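Household chore robots

Household chore robots are machines meant to do the ordinary jobs around a home or a small shop floor: folding, wiping, sorting, putting away. I've been keeping up this entry on the Gellcombe wiki for a while now, and the question I get most is still "so can they do my laundry yet?" Sort of! It depends a lot on what you hand them.

Folding

Towels are where most people begin, me included. A towel has four corners and no sleeves, so it sounds easy, but cloth never lies the same way twice. The machine has to find an edge, get hold of one layer (or two, if it wants two) and keep the rest from bunching up. I fold one without looking while I talk on the phone. For a robot every one of those steps is a place to go wrong.

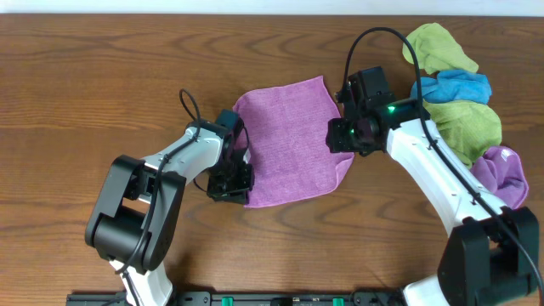 Two arms on a pink towel, and gripper fingers close up by a hemmed edge 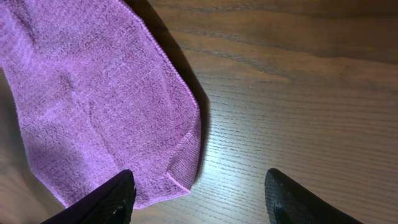

Photos: Gintarė Dzene / Ludinby

The two-arm setup is popular for this because each side of the cloth can be held at once. One arm can fold too, only it tends to drag the fabric along — my own attempts with a single arm on the Nastent kit ended in a lot of sad little rolls. I logged 345 tries with that kit and counted 138 folds I'd be happy to put in a drawer. Your standards may be higher than mine.

Picking from a heap

Getting one towel out of a pile is a separate job, and I'd say a harder one. Edges hide under other edges, and two pieces like to come up together. Bright colors help a bit if each towel is a different one, but then who owns a closet like that?

Other chores

Wiping a flat counter is in decent shape. Dishes are mixed, with mugs going far better than anything thin or greasy. On the shop floor, the Um sorting cell handles stiff boxes all day long and still gets stuck on soft bags.

See also: Laundry folding; Grippers; Um (sorting cell)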